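Altden lobby table, toy burger set – layout notes
16 March 2026
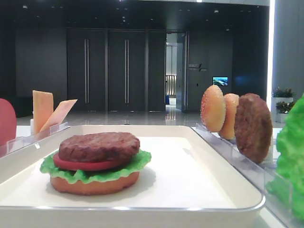 Marichka Boiko thinks the order is wrong. She would put the cheese on right after the patty and says a lettuce leaf directly on the bottom bun makes everything above it slide. She is probably right about the sliding. The card order stays as it is for now: bottom bun, lettuce, tomato, patty, cheese, top bun. If we change it we have to change the cards too, and Stepan has already cut them.

Layout as of today. White tray in front, building happens on the tray only. Clear rack on the left for cheese and tomato. Clear rack on the right, set at an angle, for buns, patties and lettuce. I tried the right rack square to the tray first and did not like it, the pieces at the far end were awkward to get hold of. Angled is better. Mark the position with tape on the underside of the table edge, not on top, Altden does not want tape showing in the lobby.

Pieces, notes on each:

Lettuce. The frilly edge sticks out past the bun whichever way you turn it. Looks fine. It does mean the tomato has no flat seat. Press the leaf down in the middle before the tomato goes on.

Tomato. Slides left or right when the patty is set down. In the stack I left on the tray it ended up further left than the patty, and the patty is off to the right of the bun. Left it that way on purpose as a reference for how far off we can let it go before somebody has to straighten it.

Patty. Rough surface, grips better than the tomato does. No complaints.

Cheese. Leans in the rack. One slice stands nearly upright and the other goes over diagonally against it. Slots are too wide for the slices. Vitalii Kuzmenko suggested a strip of clear film along the divider. Try that before ordering another rack from Prollero.

Buns. The buns stand up all right in their slots. Two in a row hide each other a bit from the tray side, so leave an empty slot between them if there is room once the lettuce is in.

Storage. Everything goes back in the Teva box, racks on the bottom wrapped in the gray cloth, pieces on top. The racks scratch. Inside of the box is 55 cm long and the tray is 50, so it only goes in straight. Label on the lid should say 2054, the old label is from November and has the wrong shelf number.

Time. Setting out from the closed box took me around 30 minutes, most of it peeling film off the racks. Should be much shorter from now on.

To do:
– film strip for the left rack (Vitalii)
– new lid label
– ask Zoia Tkachenko if the lobby table can stay where it is overnight
– try Marichka's order once with the old cards, write down whether it slides less
– wipe the tray with a damp cloth only, the spray leaves streaks

Later, same day: Zoia says the table can stay but the pieces have to be boxed in the evening. Fine. Tried Marichka's version with the lettuce above the cheese. The lower half sits flatter. The top bun rocks on the lettuce, so the trouble has just moved up. Will go over it with her and Stepan before anything gets recut.

Hordiienko workshop notebook – for internal use – questions to Vira Hnatiuk – Back to top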